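Search this site Go Advanced

Electric hot pot

An electric hot pot is a countertop cooking vessel with its own heating element, used for soups, noodles, and communal meals in which everyone fishes for the same dumpling. It is common in small apartments and dormitories, including those at Walwood, where the housing rules forbid it in 9 separate clauses.

Construction

Most models consist of a rounded base, a cooking bowl, and a lid. The lid is often clear glass, so that the cook can watch the water fail to boil without letting the heat out. Once removed, it becomes the largest object on the table and has to be put somewhere.

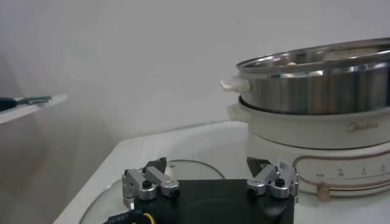
A Midea hot pot on a white table, with a round glass lid lying flat nearby.

Use

Broth is brought to a simmer and ingredients are added in order of cooking time, a principle widely admired and seldom followed. In Vevdale the lid goes back on between rounds. In Irnlow it stays off for the whole meal, and diners from Vevdale are expected to keep their views to themselves.

The Irnlow hot pot supper, held each August in the Karam hall, seated 172 people at its last count. It used 40 pots and, for one short stretch of the evening, a single working outlet.

Care

The base should be unplugged and left to cool before it is wiped with a damp cloth. It should not be put in water, whatever the rest of the household says. Glass lids are washed by hand or in a dishwasher, as the manual allows.

See also: Rice cooker; Slow cooker; Extension cord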